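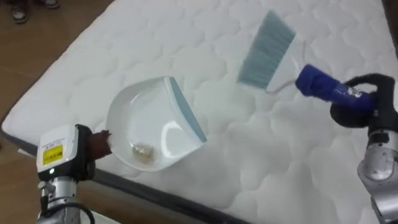 Textile bench notebook, Clesberg workshop
14th April
Posted by the bench
Print this page | E-mail this page

Quilt thread trials, second batch. The first batch went wrong on tension and I am not carrying those numbers forward. The question is still which thread holds a curved stitch line in a padded cover without cutting the face fabric. Straight channel quilting tells us very little, so all samples from now on use a closed curve. The mattress top with the rounded, wavy cells is the pattern type I have in mind: the line changes direction all the way along and the padding stands up between shallow seams, so the load on the thread is never in one direction for long. I drew a simplified version at bench scale, one scallop repeated, and cut the template from card.

Materials. Face fabric is the white polyester knit from Hastside, the end of the old roll. Backing is the usual nonwoven. Fill is one layer of polyester batting at 125 grams per square meter. Threads are the Grurnmont spun polyester and the Fujimoto continuous filament, same nominal size, both in white. Needle changed at the start of each thread. Same machine, same foot, same operator.

Samples. 36 panels, half in each thread. Numbered on the backing in pencil, top right. Panel 14 was sewn with the backing upside down and has been unpicked and resewn, so treat it with suspicion. I would leave it out of any average.

Observations while sewing. The filament thread runs cleaner and leaves almost no lint in the bobbin case. It also slips. At the tight inside point where two curves meet, the stitch before the turn loosened on several panels and left a small loop on the underside. Dropping the machine speed through the turn cured it. Raising the tension did not, and puckered the knit along the whole line. The spun thread held the turn at full speed but shed a good deal, and the hook needed brushing out between panels.

Rub test. Panels clamped over the foam block, felt pad, dry. Counter read 1089 cycles when I stopped the first spun panel, with two broken stitches on the crest of one curve. No broken stitches anywhere in the flat parts. The filament panel run next to the same count showed no breaks, but the knit had fuzzed on both sides of the seam – I think the thread is harder than the fabric and the fabric is losing. That matters more to me than the broken stitches. A snapped thread can be repaired from the face, and a worn knit means a new cover.

The clamp on the left side of the rig still creeps. Mark the panel edge against the plate before starting and check it at each stop. If it has moved, write that down with the panel number. Please do not retighten it and carry on.

Recovery. Pressed one panel of each under the steel plate overnight and measured loft in the middle of a cell this morning. No difference between threads that I would trust with our gauge. The smaller cells came back flatter than the large ones in both, which agrees with what we saw in November on the channel samples.

To do:
– repeat the rub test on three more panels per thread, same cycle count
– try the filament with a longer stitch on the curve only
– ask Hastside whether the new knit has the same finish as the old roll
– wash test, once the drum is back from repair

Remaining panels are in the flat box under the cutting table, separated by thread. Keep them out of the light. The template is in there too, and the scallop point has started to wear round, so recut it before drawing any more.

2 comments
Print this page | E-mail this page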